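Skatgate Laundry Set

Notes on the contents of the laundry part of Skatgate, recorded at the Clellmont site. The set covers one household job: getting things from a basket into a front-loading washer and shutting the door.

Contents

477 episodes, 199 of them with a plush toy in the load. The rest use towels, shirts and socks. Files are grouped by load type, then by episode number.

The basket goes on the floor in front of the washer. It is white plastic with a lattice pattern and a brown rim.

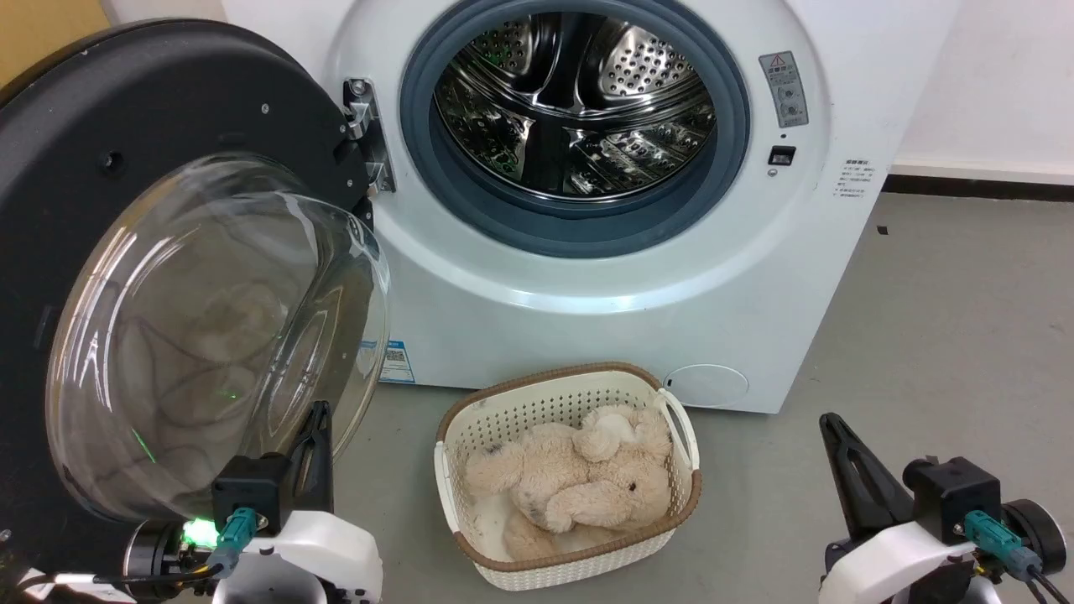 The washer

One white front loader is used throughout. The door is round with a wide dark ring and a domed glass, hinged on the left. The drum is stainless steel with small holes. Door state is labeled open, moving or closed — a door resting on the latch counts as moving.
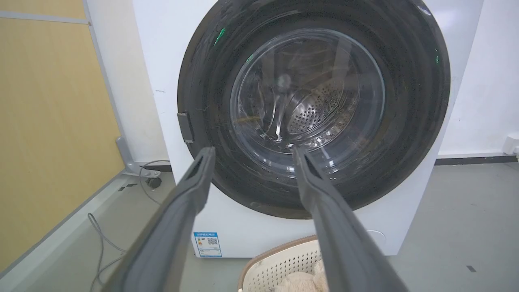 Reflections on the glass are left in, and no color correction was applied. Load labels come from the episode sheet, so a closed door doesn't change them.

Stickers on the cabinet stay where they are. They can be used as landmarks, though the small print is often unreadable.

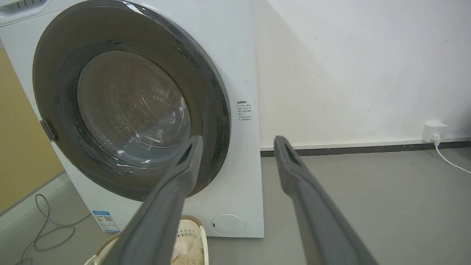
Washer front with the round filter cover low on the right.

Known issues

Episode 199 has no load label. Bhatia names in older files map to Clumow names in the index.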